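Trevura Furniture Support
Ticket 272: Vistier dressing table, small drawer sticks and will not close flush
Status: Resolved
Category: Drawers and runners
Opened by: Ayuba Ametepe
Handled by: Assembly desk

Initial report, 09:40

White Vistier dressing table with the oval mirror. The small drawer at the back of the top opens part of the way and then binds. When pushed back it stops 7 mm short of the front of its housing. The drawer is empty. The table was assembled in August and the drawer ran normally for the first few weeks. No visible damage to the front panel or the knob. The table has not been dropped. It was moved once, from one side of the room to the other, by two people lifting at the ends.

Desk reply, 10:25

Please check the following and report back.

1. Is the knob screw tight? On this model the screw head sits inside the drawer and can foul the contents, though it should not affect the run.
2. Does the drawer bind at the same point each time?
3. Does it bind when lifted slightly at the front?
4. Is the table level? Measure front to back and side to side.

Customer update, 12:10

Knob screw tight. Binds at the same point each time, a little under halfway. Lifting the front makes it slightly worse. Pressing down on the left side makes it slightly better. Level side to side. Front to back it drops towards the wall, but the floor does the same.

Desk reply, 13:05

Binding at a fixed point that eases with pressure on one side usually means the housing has gone out of square. The mirror bolts pass close to the drawer housing on the Vistier, and if one is tighter than the other the back rail twists by a small amount. Clear everything off the top before starting. Slacken both mirror bolts by half a turn, with a second person holding the mirror by the outer edge. Do not hold it by the carved roses, which are applied separately and can come away. Try the drawer again before retightening.

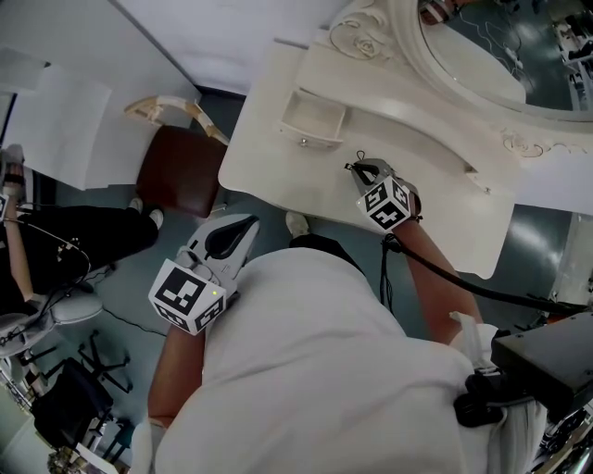
Customer update, 15:30

Bolts slackened. The left one was noticeably tighter than the right. The drawer now passes the point where it was binding but still drags near the end of its travel, and it stops 2 mm short when closed. Removed the drawer completely. There is a shiny line along the lower left edge, 99 mm long, where the paint has been rubbing. The matching strip inside the housing has a ridge of dried paint on it.

Desk reply, 16:00

The ridge is excess paint from finishing. It would have cleared the drawer while the housing was square. Procedure:

Wrap fine abrasive paper round a flat block. Take the ridge down until a fingernail passes over it without catching. Do not sand the drawer side itself. Wipe out the dust with a dry cloth. Rub a plain white candle along the strip and the lower edge of the drawer. Do not use spray oil or furniture polish, as both soften the paint. Refit the drawer and retighten the mirror bolts alternately, a quarter turn at a time, checking the drawer after each pair.

Customer update, 17:50

Done as above. Drawer closes flush and opens smoothly. Mirror does not rock. One small patch of bare material showing on the strip where the ridge was. Is this a problem?

Desk reply, 18:15

No. The strip is hidden when the drawer is in. If a touch-up is wanted, use the Jadoon white satin pot supplied with the fittings, one thin coat, and leave the drawer out for 17 hours before refitting. Wax again afterwards.

Closing note

Cause: uneven mirror bolt tension, combined with a paint ridge on the left strip. No parts sent. The assembly leaflet gives no tightening order for the mirror bolts, and an amendment has been requested. The Treletti dressing table uses the same drawer housing, so the same checks apply. Reopen this ticket if the drawer begins to bind again after the table is moved.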